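We use cookies to remember your place in the book. Accept | Manage settings

Chapter 6: Packing a Bag
By Wellington Batista
Posted in October

A shopping bag has one job, and most of the work is done before anything heavy goes in. This chapter covers bags with handles, bags without, and the order in which food should go into each. The exercises use the Kodcombe market list from Chapter 5.

Start with the cotton tote. Plain canvas has no frame, so an open tote tends to lean or lie down on the table. Turn the mouth toward you, fold the handles out of the way, and put a long, firm item along the bottom first. An ear of corn does well.

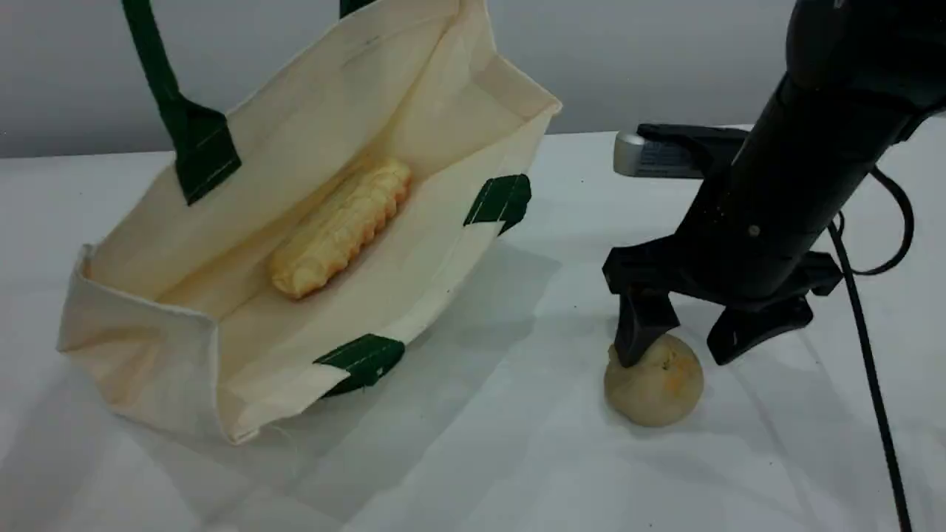
Odair Aguiar disagrees on this point and always starts with cans, saying that corn rolls and a can stays where you put it. Both methods are used in the Lukáč workbook, and either is accepted in the exercises.

Check the places where the handles join the bag. A strap sewn on with a wide tab spreads the load over more cloth. Look for loose threads along the seams before each trip.
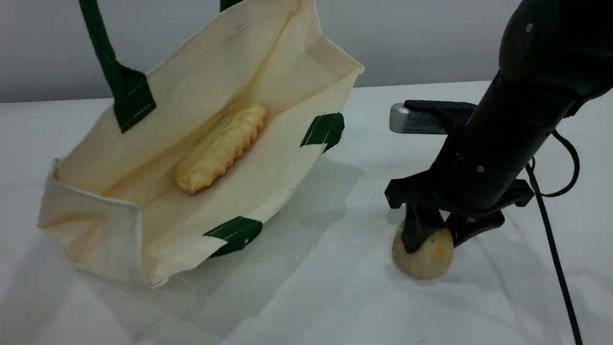

Figure 6.2. Canvas tote with green handle tabs, corn inside.

Paper bags behave differently. The sides stand up by themselves, and the creases hold the shape, but the rim bends easily under pressure. Open the bag fully and keep one side steady at the top while you load. For the practice load in Section 6.3, use 200 grams of rice and a 130 gram box of crackers.
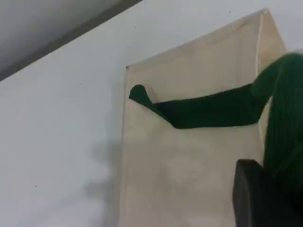
Paper is fine until it rains, one reader from Stodura wrote, and then you want the tote. Wet weather is covered on page 139.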